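Potato-printed napkins, finally

Jul 5, 2023

OK quick one, I have to be out the door soon and the ink is still all over my hands. Napkins. I said in January I'd do them and here we are in July. 24 of them, for Zanele's anniversary lunch. Plain white cotton, hemmed edges, from Ornaveck, the shop on the corner of Kekana Street with the terrible parking.

Wash them first. Hot, no softener. I skipped it on the test one and the ink just sat on top looking smug. Then iron. I hate ironing. Do it anyway.

Potatoes -- big, firm, the waxy kind. Cut in half in one go with a long knife so the face is dead flat. If you saw at it you get ridges and the print comes out stripey. Blot the cut side on a paper towel and leave it face down for a while. They leak way more than you'd think.

Shapes: I did a leaf and a half moon. Tried a pear too. Looked like a lightbulb. Precious Rampersad said "nice lightbulbs" before I'd even told her what they were meant to be, so that was the end of the pear. 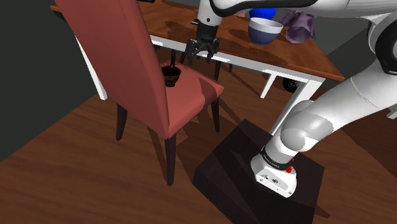
Cut your shape with a cookie cutter if you have one, push it in half an inch, then trim the outside away with a small knife. Cut a notch in each side of the back so you've got somthing to grip. Wet potato is slippery and mine shot across the kitchen and under the fridge. Still there. Will deal with it.

Ink: Drukell fabric ink, the rust and the dark green. I got the rust first and went back for the green, which was more than I wanted to spend, but the color is gorgeous. Brush it on the potato, thin coat, don't dip. Press straight down, count to five, lift straight up. No wiggling!! First print off a fresh coat goes on scrap. Second one is the good one.

Layout -- I started out measuring with a ruler, gave up by napkin three. One leaf in each corner, half moons wandering along one side. Nokuthula did hers in a strict grid and it looks like store-bought, so if that's your thing, go for it. 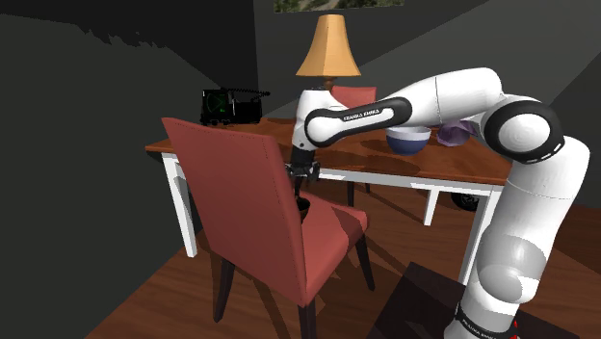
Cleaning up as you go is the bit I always get wrong. Two brushes, one per color, and a jar of water for each, otherwise your rust goes to mud by lunchtime. And put the ink in something small and dark that you don't mind losing. A little black cup with a rounded rim, like the one there behind the top of the chair back, would be just right, you only need a spoonful at a time and the stains won't show. I used a white ramekin. It is now a rust ramekin. Sorry to the ramekin's owner (Ntombi, I'll replace it).

Let them dry overnight, flat, not on the line, the corners curl. Then iron on the back to set the ink, hot, no steam, a clean rag in between. The whole ironing part took me 55 minutes with the radio on.

Two came out smudged so those are mine now. Next time I want to try a table runner, maybe with lemons instead of potatos. Has anyone done lemons? Do they hold the ink at all? Tell me in the comments, I'll look tonight.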